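Folding and Storing Donated Garments
Trurthorpe Community Wardrobe - Guidance for Sorting Rooms
Last reviewed 2022-11-21

This page sets out the standard fold for shirts, light tops and similar garments received at Trurthorpe. It applies to all sorting rooms, including the Trellard annex. Questions about the procedure should be addressed to Parvaneh Pakzad.

Before you begin
Check that the garment has been washed and is fully dry. Empty any pockets and fasten all buttons and zippers. Work on a flat table with enough space to lay the garment out at full length. A dark table cover makes lint and loose threads on pale fabric easier to find.

Making the lengthwise fold
Lay the garment face down and smooth it from the center outward with the palms of both hands. Bring one side in toward the middle and lay the sleeve straight down along the body. Repeat on the other side. The garment should now form a long rectangle of even width.

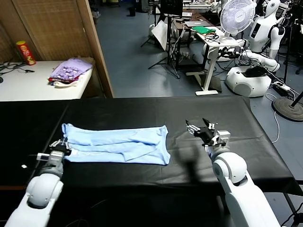

What should be done if the fabric is still creased after the lengthwise fold?
Open the garment, smooth it again and repeat the fold. Light creases may be left, but deep ones should be pressed with a warm iron, following the care label.

Completing the fold
Straighten both ends of the rectangle. Fold the hem end up by one third, then fold again to meet the collar. Turn the garment over so that the front faces up. Thick sweaters should be folded in half only.

Stacking
Place finished garments on the side table with the folded edge facing out. Stacks may hold up to 21 light garments or 7 sweaters. Heavier items go at the bottom. Patterned and plain garments may share a stack - size is the only basis for sorting at this stage.

Moving to storage
Completed stacks are labeled by size and taken to the Gisen shelves. Garments not collected within 3 weeks are returned to the sorting room for refolding. Separate instructions for winter coats will be issued in December.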